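Subject: Re: Trakura two-arm kit, anyone running one?
From: Berkay Başaran
To: the bench automation list
Date: 2019-10-02

On the Trakura question, Alina Rusu wrote:

> We are pricing the two-arm kit against the one from Hollcombe.
> The Trakura sales sheet says textured fingertips come standard
> and that it will pick up cloth from a flat surface. Has anyone
> tried that part? We would mostly be handling towels and
> drapes. Also, how bad is the setup?

Alina, we have had the kit on loan at Flastitholm since August, so I can answer most of this.

Setup took us 4 days, and one of those went to a cable that was too short for where we wanted the second base. Ask them for the long set when you order. The manual covers mounting well enough. The part on matching the two arms to each other is thin, and I ended up on the phone with support twice. They were helpful both times.

On cloth, I logged 181 pickups before I stopped keeping the sheet. 47 of them failed, nearly all on fabric lying flat with no fold to grab. If there is a crease standing up, the fingers close on it and it comes along fine. Flat cotton on a slick floor mostly slides. The pads have a fine diamond pattern, and I would like something softer for thin material. Trakura sells a rubber pad as an extra, but I have not tried it.

We work on the floor a lot, with both grippers coming in over a green cloth. The wrist camera gives you a view between the fingers: 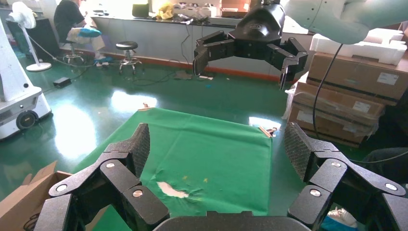

Ñahui wrote to me off list to say that the same view was the main reason their group went with Trakura over Hollcombe, and that they had the rubber pads on for most of the summer. They hold thin fabric better but pick up lint and have to be wiped down every few hours. Their other complaint was that the pads are only sold in full sets, so one torn pad means buying the lot.

I agree about the camera. With the fingers wide open you still see plenty of the work past the tips, and the operator can line up on a fold without leaning over to look. The palm and the finger links do take up the bottom of the view, so anything close in under the palm is a guess. We put a second camera on a stand for that — your own purchase, it is not in the kit.

For towels I would say yes. For drapes it depends how thin they are. If you send me a sample I can run it before the loan ends.

Has anyone on the list used the Hollcombe fingers on wet fabric? I have only seen their brochure.

Berkay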